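The Acceptance

The email from Sonine came through while I had my head in the oven, scrubbing. Three months I'd been waiting for that magazine to make up its mind about my lighthouse story, and it picked the one evening I was wearing rubber gloves!

I read it standing up. Then I read it again sitting on the floor, in case it was nicer down there. They wanted it. They wanted it for the spring issue, seven pages, and would I mind terribly losing the dog?

Well, I did mind. Ghiță was the best thing in it. I'd named him after my gran's old mutt, the one who bit the postman and then walked him home, and he was in practically every scene. So I rang Costel Nedelcu, who has read every draft I've ever written and only fallen asleep over two.

"Who gets the last line if the dog goes?" he said.

"The widow, I suppose."

"The widow's boring."

"I know she's boring, Costel. That's why there's a dog."

He went quiet – I could hear him eating toast.

"How much are they paying?"

"Eighty quid."

"Poor dog," said Costel.
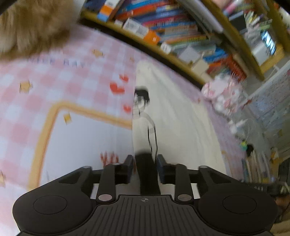 Black and silver, from behind.

I opened the file at 20 past nine and took Ghiță out of the first page. It left a hole you could have driven a van through. The widow stood on the rocks at Jundanach with her hand held down at her side, patting nothing, and I looked at that for a long while.

Then I left her hand where it was and started on page two.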